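April, late, gone eleven

Quick one before bed. Bathroom is DONE, or my half of it is. 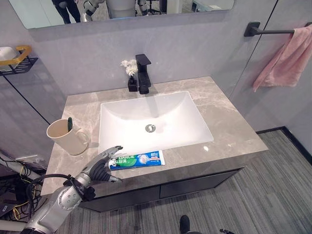
The basin side. Black tap, white flowers, toothpaste where I always leave it.

Started at half six, meant to take an hour. Ha. Everything off the top first and into a washing-up bowl, then the cupboard, which I'd been dreading. Four hotel shower caps. A sunscreen from God knows when, gone to cheese. Three combs and I don't even use a comb. Two bottles of the Prova hand soap both a third full so poured one into the other, got most of it on my sleeve.

Then the marble. Vy says never vinegar on it, so did washing-up liquid and warm water, bit of cloth, dry it straight off. The brown ring by the wall that I thought was a stain was old hair oil, came off in two wipes. Been living with that since before Christmas. Felt a right fool.

Basin took longer. Cream stuff on a sponge, twice round, and an old toothbrush for the drain. Pulled out a thing I won't describe. Runs faster now, I think? Will see in the morning when I've a proper bowlful in it.

Limescale under the tap still bothers me. Can't scrub black, Zbigniew did his with a scourer and it went grey in patches, so just a damp cloth and patience. Must ask him what he replaced it with.

Rule from now on: cup, brush, toothpaste, flowers. Everything else lives in the cupboard. Green brush is staying, new heads are a con and this one's only a few weeks old. The Darlie is nearly the last one from the batch Bình brought over, want to ask if he's going back in the summer. Can't get on with the gel ones.

Flowers are fake, yes. Leilani gave them to me with the little vase and I was a bit sniffy at the time. They've grown on me. Rinsed them under the shower, shook them out over the bath, good as new. The real ones last year lasted nine days and made the whole place smell of pond.

Still to do: mirror (smears, always smears, try newspaper), bath mat in the wash, light bulb over the door. Looked at a Stokari shelf for the towels, 44 quid, no. Trí has a spare one in his garage, he thinks, so text him tomorow. Measure the wall first this time!!

Back aches. Hands smell of lemon. Forgot to eat, had toast standing up at ten. Alarm for seven, dentist at twenty past eight, so at least the toothbrush is easy to find.

Bed.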